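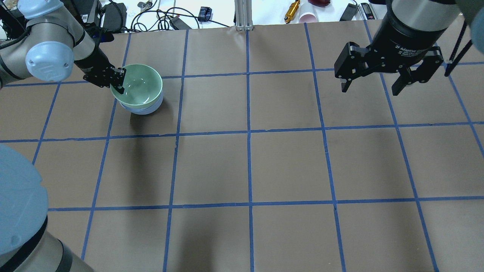
Eilidh Ogilvie

I went to the open day at the Etstead workshops on Sat 19 September to look at the woodworking rooms, and spent most of the afternoon at a bench where two robot arms were being used to handle bowls. I write this page about kitchens and workbenches, so what follows is the part of the visit that is useful at home. Readers who want the technical side should look elsewhere, as I did not follow all of it.

The demonstration was run by Anežka Malý, who took questions while she worked and did not mind stopping. The bench top had been covered in brown paper and marked out in squares with blue painter's tape. I have copied that idea twice already, so I will start with it.

Papering and taping a bench

Brown paper makes a good temporary surface for gluing, painting, potting seedlings and sorting parts. Buy it on the roll. Mine came from Prakier and cost less than a drop cloth. Cut the piece a hand's width longer than the bench, fold the extra under at both ends and tape it to the underside. If you tape only along the top, the first thing you drag across it will lift an edge.

Unroll the paper the night before with the curl facing down and put a few heavy books on it. It will still wrinkle a little. That does no harm unless you are drawing on it.

For the grid, lay the long lines first and the cross lines second. Mark both ends of each line in pencil, stick the tape down at one end, pull it out past the far mark and lower it in one go. Do not press as you travel. Once the whole length is down, rub it with the side of your hand. Anežka said she used to measure every square and now cuts a strip of card to the right width and moves it along, which is faster and gives straighter lines than my tape measure does.

Size the squares to the largest thing you will put in them. For jars and small bowls I use eight inches. For screws and fittings four is plenty.

What to use a grid for

Taking things apart. When I strip down a faucet or a hand mixer, each stage goes in its own square, starting at the back left and moving right. To put it together again I work backward. I used to lay the parts on a dish towel, and they rolled.

Canning day. Clean jars go in the back row, filled jars in the middle, jars with lids on in the front. Anyone who comes in to help can see what stage things are at without asking.

Sorting a drawer. Empty it all out, one kind of thing to a square. Duplicates show up quickly. I had a good many more vegetable peelers than I needed.

Write on the tape, never on the paper. You can pull up one strip and replace it when the labels change.

Handling bowls

The bowls were glazed, and a glazed bowl is slippery to a machine for the same reasons it is slippery to us. The gripper takes hold at the rim. I asked why they didn't pick a bowl up from underneath, and Anežka's answer was that you would have to get something under it first, and on a flat table there is no room. The rim is the part you can always reach.

At home I now lift a stacked bowl the same way, thumb inside and fingers outside, straight up. The habit I had before was to tilt the top bowl and slide it off, and that is how rims get chipped. If the bowls fit tightly, hold the lower one down with your other hand and lift the top one slowly. A twist is all right with plastic. With ceramic it grinds the foot of one bowl into the glaze of the next.

Some other points on bowls, partly from the talk at the bench and partly my own:

Stack no more than four deep if you use them daily. You will want the bottom one sooner or later.

Put a square of paper towel between bowls with rough, unglazed feet. A coffee filter also works and sits flatter.

Stuck bowls will usually come apart if you put cold water in the top one and stand the bottom one in warm water for a few minutes. Warm, please, never boiling, and leave old or crazed pottery out of it altogether.

Run a fingertip lightly around each rim before you put it away. A chip you can barely feel will cut a lip. Chipped bowls go to the workshop for screws.

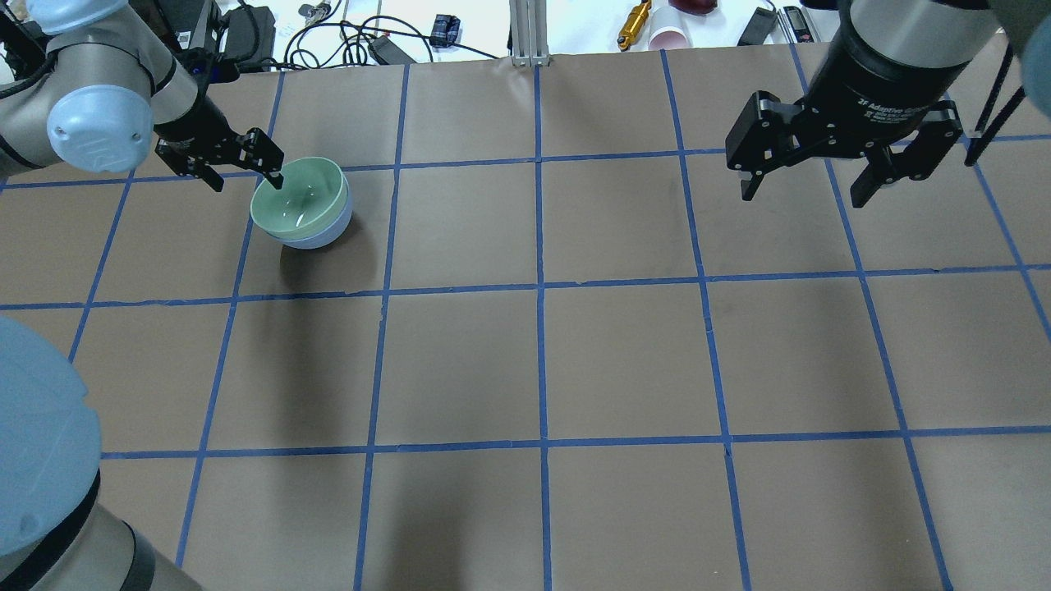

Put a bowl down before you let go of it. That sounds too plain to write out, but watch someone unloading a dishwasher in a hurry and you will see bowls dropped the last half inch. Anežka made the point about the arms, that letting go takes as much setting up as picking up – the gripper has to open without catching the rim on its way out. For us it comes down to resting the foot of the bowl on the shelf and then opening the hand.

Leave yourself clear space to work in. The papered part of the bench was kept for the job, and the tools and cables were on the white bench top behind it. I have done the same on my kitchen counter with one strip of tape running the full length. Behind the tape is for the kettle, the radio and the mail. In front of it is for whatever I am making, and it gets cleared before I start. My household took a week or so to accept the tape.

Cables at the back of a bench

There was a fair tangle of black cable behind the paper, and I can't say much, as my own bench is worse. Anežka told me which of the cable tidies she had tried were worth having. She likes hook-and-loop strips, the kind sold for garden ties, cut to length. Zip ties she keeps for things that will never move. I would add a few of my own:

Label both ends of every power adapter. A scrap of painter's tape folded over the cord will do, with the name of the tool on it in ballpoint.

Give a moving cord some slack and fix it at one point well back from the work. A cord that is pulled tight will drag things off the bench.

Coil long cords in loose loops as wide as a dinner plate. Wrapping them tightly around the tool bends the wire at the same spot every time, and that is where it will fail.

Keep your cup off the bench. A low stool beside you is a better place for it.

Taking the paper up

Pull the tape first if you want to reuse the paper, low and slow, folding it back over itself. If the paper is finished, leave the tape on and roll the whole thing inward so that dust and drips stay inside. Paper with wet oil finish on it should be spread flat outdoors to dry before it goes in the trash, as oily paper rolled up can heat on its own.

Painter's tape left down for months gets hard to remove, even the blue kind. A hair dryer on low will soften it. For any gum left on a bench top I use a little cooking oil on a rag, wait ten minutes, then dish soap and warm water. Try a hidden corner first on bare wood.

If you go

The next open day at Etstead is in April. Parking is behind the Tolentino building and it fills early. The walk from there to the workshops takes you past the pottery, where seconds are sold from a table by the door. Take a bag and some newspaper for wrapping. I bought two small bowls and a lidded jar, and the jar now holds the rubber washers.

Anežka's bench is at the far end on the ground floor, past the lathes. She is happy to be asked ordinary questions. A reader, Ikach, wrote after my last page to ask what I do with the ends of tape rolls. I use them for freezer labels. Stick them on while the container is still dry and at room temperature, write the contents and the month, and they will stay on until you want them off.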